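Notes from the Vellard open day, December

I went along because my sister runs a small hardware shop and had asked me whether any of this robot stuff was worth her time yet. She has two staff, a narrow back room and a lot of stock that comes in the wrong size of carton. I told her I'd look and write down what I saw. She isn't the only one asking, so I've tidied the notes a bit and put them up.

Vellard is on the industrial estate past the rail yards, in a building that used to belong to a tile importer. Parking is free but you walk a fair way. I signed in at 9:30 and was given badge number 47 and a pair of safety glasses, which we had to wear in one room out of five. Tea and biscuits were in the old showroom.

## The warehouse floor

The first stop was a demonstration by Stiltel, who rent half of the ground floor. They make a wheeled cart that carries plastic tubs from a shelf to a packing bench. It does this well. I stood there for a quarter of an hour and it didn't hit anything, and it stopped when a boy ran across the tape. You tell it where to go from a tablet.

What it doesn't do is take the tub off the shelf. A person does that, and another person takes it off the cart at the other end. I asked the bloke running it whether that was going to change and he said they had no plans for it. Their customers have long aisles and are paying to save the walking. That made sense to me. My sister's longest aisle is nine metres.

The price was on a printed sheet, and it was a monthly lease. I won't put the figure here as it was marked as a guide only, but it was more than she pays her Saturday casual.

## The talk

Surachet Panyasiri gave the talk at 11. He looks after the arms upstairs and has been at Vellard since it opened. I liked that he started with the failures. He had a list on the wall of 83 household and shop jobs they'd written down at the beginning, things like folding a tea towel, hanging a key on a hook, wiping a bench, taking a price sticker off a mug. Each one was coloured green, yellow or red. Most of the list was yellow.

Yellow, he said, means an arm can do it on a bench they've set up, with objects it has met before. Green means you could leave it alone for an hour and expect the job to be done when you got back. He wouldn't move anything to green on the strength of a good morning. It has to be run 100 times and he reads through the failures himself.

Someone near the front asked when she could have one to unload her dishwasher. He said the plates were fairly close and the cutlery basket was a long way off, and that he wouldn't want it near her glasses. He also said people tend to ask about the whole chore when the arm is only ever dealing with one small part of it. Unloading a dishwasher is opening a door, pulling a rack, then a few dozen separate grabs, and then knowing where the gravy boat lives.

The questions went on too long. A man wanted to argue about tax and wasn't stopped.

## Upstairs, the Illar benches

Illar is the name they use for the handling project, and it has the whole of the upper floor. Groups of eight went up at a time. There's a line on the floor you stay behind, and you can't hear much over the air conditioning, so stand close to the guide if you go.

I'd expected fancier objects. What they work with is the sort of thing you'd find in a kitchen cupboard or a two-dollar shop, and a lot of it has lids. Lids and handles are a big part of Illar. A tub with a handle on top sounds like the easy case, and for us it is, as you hook a finger through and lift without thinking. With two fingers you have to decide which way to come at the handle, how far to open, and how low to go before closing. Come in too low and you hit the lid. Then there's the latch. If it hasn't caught properly you can end up lifting a lid and leaving the box behind. I've done that myself with a tackle box.

One of the benches had a white arm over a small storage box, white below with a mustard-yellow lid and a black handle standing up in the middle. The black gripper was open and pointing down, a bit to the right of the box. There was a photo from the bench's fixed camera.

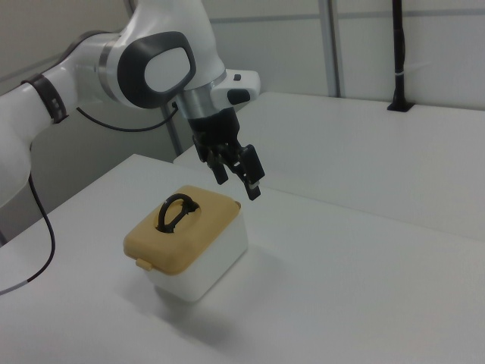
## The packing cell

The last room was Melnyk, a separate firm that does packing for shops. This was the one I'd come for, and the one with the safety glasses. Their cell takes flat cartons, folds them and tapes the bottom. You load a stack of blanks on one side and get open boxes on the other. They said it had made 124 that morning, and there was a pallet of them stacked by the door.

It wants every blank to be the same size, though. Changing sizes means a person with an Allen key and, I was told, roughly ten minutes. My sister's cartons come from whoever is cheapest that month. I asked whether it could put things into the boxes as well and they sent me back upstairs to Surachet, who laughed and pointed at the yellow part of his list.

## What I told my sister

Not this year. The cart is good but she hasn't got the floor for it, and the box folder needs more cartons of one size than she'd use. The arms are the part that might suit a shop like hers one day, facing up shelves or sorting returns, and they're the part that is furthest from being sold. For the house, I wouldn't hold your breath — a robot vacuum is still the only thing I'd spend money on, and ours gets stuck on the bath mat.

If you want to go yourself, they take bookings by email and the upstairs tour fills first. Wear flat shoes, as the stairs are open steel. Lunch is not provided and the nearest place is the bakery at the servo, where the pies had sold out by 1:15.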